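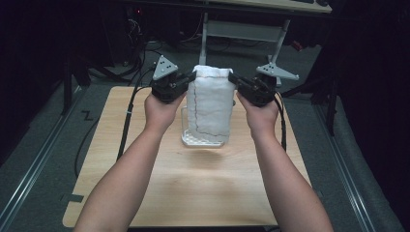
Chapter 5
Dividing and Repotting Perennials

Most clump-forming perennials need to be divided at some point. The center of the plant gets old and woody, the flowers get smaller, and the healthy growth moves to the outside of the clump. Division puts that outer growth back to work. The job can be done in a garden bed or at a bench, but small divisions are easier to handle at a bench. A plain wooden tabletop at a height where both forearms can reach forward comfortably is enough. Keep the piece you are working on in front of you and within reach of both hands.

5.1 When to divide

Plants that bloom in spring are divided in fall. Plants that bloom in late summer or fall are divided in spring, when the new shoots are just showing. In mild areas, work on hardy plants can begin in February if the soil is not frozen or soggy. Water the plant well the day before you lift it.

5.2 Lifting the clump

Push a fork into the soil well outside the crown and work your way around the plant before you lift. Shake off loose soil. Fibrous roots can usually be pulled apart by hand. Fleshy roots must be cut with a clean knife, and each piece needs at least one strong bud.

The garden club at Cormier keeps written records of its divisions. In one season its members potted 453 pieces for the spring sale, most of them daylilies and hostas. Garnet Melnyk, who ran the potting bench that year, noted that the pieces left in the sun before potting were the slowest to root.

5.3 Potting

Choose a pot slightly wider than the roots. Set the crown at the same depth it had in the ground, fill in with potting mix, and water until it drains from the bottom. Label the pot right away. Keep new divisions in shade for 15 days, then move them into more light a little at a time.

Terms to know: crown, clump, division, fibrous root, fleshy root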